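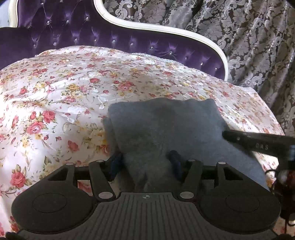 2 min read

December 7, 2018

Back on the Murnura duets this morning, the set for two treble recorders, and I've finally got the second part of number 13 to sit where I want it. The trouble was bar 50, where both players land on a low F after a long phrase and neither has anywhere to breathe. I've taken a quaver out of the lower line and given it a rest, and moved the slur back a note. Played it through against my own recording of the top part (badly, my thumb was all over the place!) and it's much happier.

Tempo marking is now crotchet = 92. Eun-ji Wi had it at 103 in her pencil draft and I do see why, it dances more, but anyone at intermediate level will trip over the cross-fingering from B flat to C sharp. We can put "or a little faster" in the notes and leave it to the teacher.

Tuning next. The old Skimano treble is still sharp on top G, so I pulled the head joint out a couple of millimetres and tried again, and then of course the bottom notes sagged. Put it back. The Pandon is steadier all the way up but I don't love the tone – a bit woolly in the middle. For the demo tracks I'll use the Pandon on the lower part and see if it bothers anyone but me. 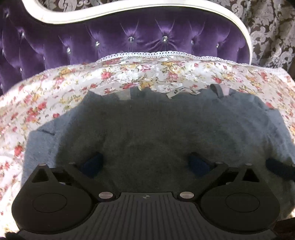

Page turns are the other headache. Number 13 runs over by a single system, and I'd rather squeeze the staves than ask two people sharing a stand to grab at the paper in the middle of a trill. Tried it at a slightly smaller stave size and it fits, but the fingering hints under the trill are now tiny. Eun-ji, could you look at the proof and tell me if you can read them at arm's length?

Also found a wrong note in the Saengthong arrangement, second part, third bar from the end: should be E natural, printed as E flat. It's been like that since the June draft and we've both played it right every time without looking, oops. Corrected in the score, still to do in the separate parts.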